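Rukellow Children's Pages: How Things Work

How a table tennis bat is made, and why it has its own case

A table tennis bat looks like a simple thing. It is a flat piece of wood with a handle at one end and rubber stuck to both sides. The game would be very different if any of those parts were changed, and some of them are easy to spoil. This page explains what the parts do and how to look after them.

The wood

The flat part of the bat is called the blade. Most of it is made from thin sheets of wood glued together. A blade made from thin layers is light, and it does not bend out of shape as easily as one single sheet would. The handle is glued on afterwards. Some handles get wider at the bottom so that they don't slide out of your hand.

The rubber

The rubber is what touches the ball. On many bats there are two layers: a top sheet, and a soft layer of sponge underneath. When the ball hits the bat, the sponge squashes and springs back. If you brush the bat against the ball, the top sheet grips it and makes it spin. A spinning ball curves in the air and bounces in a way the other player may not expect.

Rubber only grips well when it is clean. Dust makes it slippery. Sunlight and heat make it dry and hard, and after that it will not grip again, however much you wipe it.

The case

Bats are often kept in a zipped case. The zip goes most of the way round the edge, so the case opens wide and the bat goes in flat.

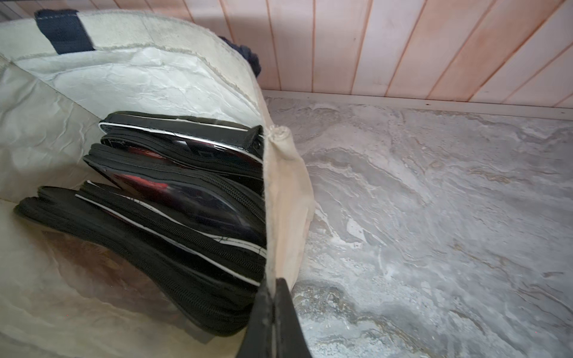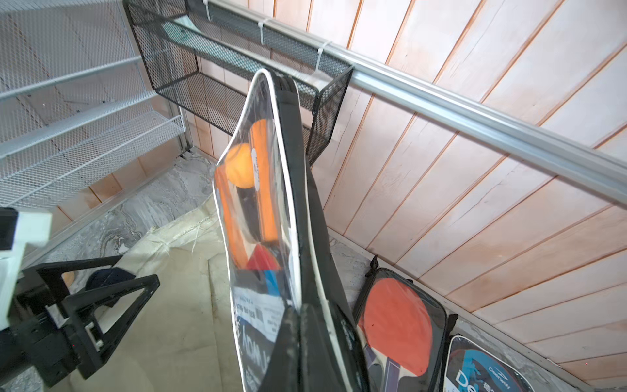 A good case has two jobs: it keeps dust off the rubber, and it stops the edge of the bat from being knocked. The edge is the weakest part, and small bits of wood can break off if the bat is dropped on a hard floor. Some cases have a clear window in the front, and through it you can see an orange ball as well as the bat. Carrying the ball in the same case is handy, but make sure it isn't pressed hard against the rubber, or it may leave a mark.

Putting several cases away

Clubs and schools have a lot of bats to store. At the Nustholm after-school club, the cases go into a bag standing on their edges, like books on a shelf. Stored like this, each case can be pulled out without moving the others. If they are piled flat, the one you want is usually at the bottom, and the heavy pile presses on it.

Balls need a little care too. A table tennis ball is hollow and its shell is very thin. If someone treads on it, it will dent or crack. A dented ball does not bounce straight - it is no use for a game, but you can keep it for drawing a face on.

Looking after your own bat

Wipe the rubber with a slightly damp sponge when you finish playing, and let it dry before you zip up the case. Do not leave the case on a radiator or in a hot car. Check the edge for chips 2 times a term. If the rubber has started to lift at the corner, ask a grown-up to help you glue it down.

Next page: Why does a shuttlecock have feathers?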